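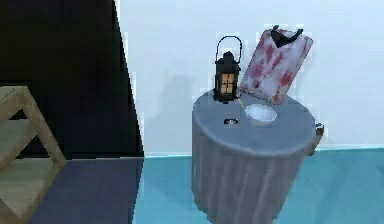 The Second Line on the Order

How four companies changed what they pay salespeople for, and what it did to their order books

Most commission plans pay on revenue. The rule is easy to write, easy to audit and easy for a new hire to understand. It also treats every dollar on an order as equal, and for companies that sell home furnishings that assumption causes trouble. A dollar from a sofa that was going to sell anyway is paid at the same rate as a dollar from a side table the customer had no plan to buy.

Onwood, a furniture seller with showrooms and a trade desk, began looking at the problem two years ago. Its sales staff earned a flat percentage of monthly revenue, with a higher rate above quota. Managers assumed that people close to quota would try hardest to add items to each order. The records showed the reverse. Near the end of the month, staff moved toward large single-item orders and stopped working on smaller ones, because the large orders closed the gap faster.

The company took a sample of 1,000 completed orders and sorted them by number of lines. In 379 of them the customer had bought more than one item. The rest were single-line orders, including many from customers who had told staff they were furnishing a whole room.

The replacement plan has two parts. The first is the old revenue commission at a lower rate. The second is a fixed payment for each added line from a different product group, up to a limit of eight lines per order. The payment doesn't vary with price. A lamp earns the same as a bookcase. Finance objected to this at first, on the grounds that staff would pad orders with cheap goods. The limit was one answer. The other was a return rule: if an added line comes back inside the return period, the payment is taken out of the next check.

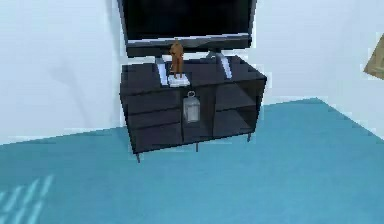
Defining a line took longer than setting the rate. Under the old system, a line was whatever the stock database said it was, and the database had been built for the warehouse. Sets, parts and accessories were split or joined to suit the people who packed them. Staff quickly learned which products came through as two lines and which as one. Take a television on a pair of angled metal legs, standing on a low, dark console with a small figurine in front of the screen. A shopper would call that three things: the set, the console and the ornament. A warehouse might list the legs separately, and a plan that pays by line would then pay for them. Onwood's final rule counts an item only if a customer could reasonably buy it alone and use it.

Uria, which sells office fittings through outside agents, tried a similar plan and dropped the fixed payment after two quarters. Its orders already averaged many lines, and the agents were being paid for lines that purchasing departments had specified before the first call. The company now pays on margin by product group. Agents dislike it. They can't work out their own pay from the order sheet, and disputes have gone up.

The point about working out pay matters more than it may seem. Kamel, a firm that reviews sales pay for midsize companies, tests each plan by giving a sample order to a salesperson and asking for the commission on it. If the answer takes more than a few minutes, or is wrong, the firm sends the plan back for redrafting. Its view is that a payment can only change behavior if the person can see it coming.

Prodine, a maker of storage systems, shows the sales figure on the quote screen as the order is built. The tool is plain: one number that changes as lines are added or removed. The company limited it to 22 salespeople in the first phase and kept everyone else on the monthly statement. Average lines per order rose in the test group. Discounts also rose — staff were giving up price on the main item to win the extra line. Prodine has since tied the line payment to a discount ceiling, and a quote above the ceiling earns revenue commission only.

Onwood has no ceiling so far. It reviews the plan each March, and discount levels are the first item on the list for the next review.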